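The Arm Was the Cheap Part

The equipment buyer at Skurmont keeps two spreadsheets. One is the budget that was approved in July. The other has a tab labeled "what we also needed," and it is longer.

"I'm fond of the second one," she says. "It has more personality."

Skurmont makes and refurbishes kitchen counters for small cafés. For the past year it has also been trying to decide whether a robot arm could take over some of the wiping, sorting and clearing that its café customers complain about. She was given the job of buying the equipment because she had once bought a forklift and the forklift had gone well.

Her first quote came from Nudison, a reseller. It ran to 9 pages and covered the arm, its controller and a year of support. It left out a gripper.

"I asked what the arm would do without a gripper and the man said, 'Move.' Which was fair. I hadn't asked for more than that."

The gripper became the first row in the second spreadsheet. After that came the mount, spare finger pads, a longer cable, an emergency stop with a longer cable of its own, and shipping on each of those things separately. Shipping alone reached $863, a figure she can recite without looking it up.

"You could fly a person here for that. A person has fingers already."

Nudison's competitor, Flekier, wanted to sell her the whole cell: arm, gripper, table, guarding and software on a single invoice. She liked the single invoice. She did not like the table, which was steel, bolted down and priced at $3,000.

"We're a counter company," she says. "I was not going to go upstairs and explain that we had bought a counter."

So the table is wood, from their own shop, and the things that go on it came out of her petty cash. She is proudest of this part of the budget. The practice items are a plate, a sponge, a plastic cup and whatever else people leave there, and she has refused every request for professional test objects.

"Somebody sent me a catalog of calibrated blocks. Lovely blocks. I have never been in a café and seen one."

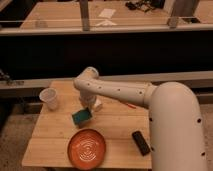
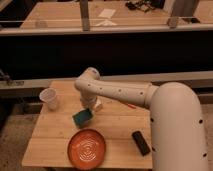
The arm over the shop's wooden table, with the orange plate, the sponge and the plastic cup.

Asked what she would do differently, she starts with time. She had planned on 5 weeks between delivery and the first useful work, a number she got from a brochure and now describes as "somebody's hope, typeset." The arm was moving within days. Getting it to deal sensibly with a sponge was another matter, and the hours spent on it belonged to people whose salaries sat in a different department's budget. That department has since noticed.

She would also lease. Rajput, the finance company that handles the shop's saws, offered terms on the arm early on, and she turned them down on the grounds that owning things is cheaper. She still thinks it is, for saws.

"A saw is the same saw in four years. With this stuff, I get an email every other month telling me there's a nicer one."

What about the question upstairs keeps asking, when it pays for itself? She takes her time over that one. The approved spreadsheet has a cell for it, and the cell has a formula. The formula refers to the number of hours saved per café per day, and she typed that number in herself, one afternoon, before anything had been delivered.

"I gave it a decimal point," she says. "People trust a decimal point."

She is asking for a second gripper in the next round. The request is on one page and lists the cable.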